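I have been stuck on level 231 of Lultatell since August, which is a strange thing for a grown adult to type. It's a phone game about a lighthouse keeper who matches colored shells. Why a lighthouse keeper would do this is never explained. I have paid for none of it and I intend to keep it that way, mostly out of spite.

The game gives you five lives. Lose them and you wait, or you watch an ad for another game, which as far as I can tell has the same shells in it. I've now seen the ad for Bredard so often that I could perform it at parties.
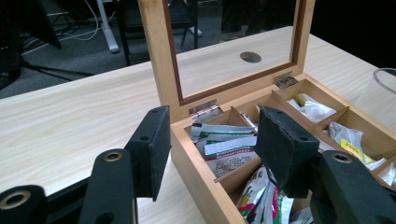
Then came the update on Thursday. It added 1000 free coins, a talking pelican and a new loading screen that takes longer than most of the levels. The coins sound generous until you find the shop, where a hammer that breaks one single shell costs 900. I bought the hammer. I broke the wrong shell.

So I asked around on the Jillton forum, where people take this stuff far more seriously than I do (they have spreadsheets). The advice was split. Half of them said to clear the bottom row first and ignore the pelican. The other half said to uninstall and go back to version 2, before the pelican, when the board had 33 moves instead of whatever mean little number it has now.
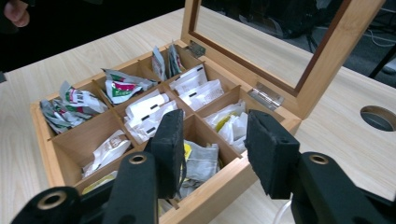

Kristof Van Beek wrote that the bottom row is a trap, and that he only got through by saving both bombs for the last corner and turning the sound off. The sound, he insisted, matters. Ailsa Purves told him it doesn't, and they were still going at it when I went to bed.

I tried it muted this morning. Four shells left — my best yet — and then the ad for Bredard.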